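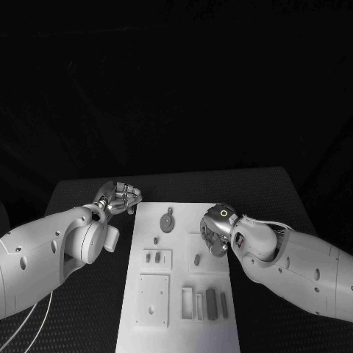
Purkau Assembly Board, reviewed after 8 weeks of demo collection

Posted Friday, October 4, 2019

I bought the Purkau board in July, mostly out of frustration. We'd been collecting demonstrations for our two-handed setup with whatever was in the drawer (bolts, bottle caps, a very sad stapler), and every week the objects changed a little, so the data from one week never quite matched the next. I wanted one board, one set of parts, and places for the parts to go. So I ordered this one from Drasisstead, and it showed up in 14 days, well packed.

What you get is a flat white board with a set of small pieces to pick up and put back. I won't go through the whole list, but there's a round gray disk with a little tab on it, a short peg, a couple of blocks, a capsule-shaped piece, and then the long stuff down one side: two open trays, a bar and a rod. White and gray, and that's your lot for color.

Let me start with what I love, which is the mix of difficulty! The blocks are easy enough that a new operator can get decent episodes on their first afternoon. The disk is harder, and the tab gives you a clear way to say "turned the right way" or "not turned the right way" when you're labeling. We used to argue about whether an episode counted. Now we argue a lot less.

The rod is a pain. It's thin, and with our hands (white fingers, metal knuckles) the operator tends to close on it at an angle and then spend ages fixing the grip with the other hand. I went back and forth on whether to drop it. In the end I kept it in, and I'm glad – those clumsy two-handed fixes are some of the most useful examples we have, and the policy trained without them just gives up when the rod goes crooked.

A session for us is 38 episodes, then a break. Resetting the board takes me less time than it takes the recording software to save, so I can't complain there. With the old drawer-of-junk method the reset was the slowest part of the day, and I'd get bored and put things back sloppily. (Sloppy is fine if you mean it. You want variety in the starting positions. You don't want variety that drifts because the person resetting is hungry.)

Now the grumbles.

White parts on a white board. I get that it looks clean, and the gray pieces stand out nicely, but the white trays more or less vanish under bright light. Our first batch from the head camera was so washed out on that side that I threw away a whole morning. Turning the lamps down helped, and so did putting a dark mat underneath, which at least gives you a strong edge for the board itself. I'd still pay extra for a version in a different color.

It also slides. On a bare tabletop, a heavy hand landing on one corner will shift the whole thing, and then every position after that is off. The textured mat mostly cured it for us. I added 2 strips of double-sided tape for the long sessions and have had no trouble since.

And there's no paperwork to speak of. A folded sheet, a drawing, a web address. I ended up measuring the outlines myself with calipers so I could log the goal positions, and I think a dimension drawing should come with something at this price.

I did try the De Graaf kit before this one. It has more pieces and a nicer case, but the fits are so tight that our operators failed most of their attempts, and a pile of failed inserts wasn't what I was after at that stage. If your arms are stiffer and more exact than mine you may feel the other way. The Mudard board I've only handled for an hour on someone else's bench. Good grip underneath, fewer shapes, and I remember wishing it had something long to hand from one side to the other.

One tip if you do buy the Purkau: decide on your order of parts before you record anything, and write it down. We let people choose freely for the first couple of sessions and everybody went for the blocks first, every time, so the long pieces were badly short on examples and I had to schedule extra days to catch up. Now the software picks the part and the operator just does what it says. They grumble, but the counts are even.

Would I buy it again? Yes, and I've already ordered a second set of the small pieces, mainly for the peg, which likes to roll under furniture. Four stars. The fifth is waiting for those trays in blue.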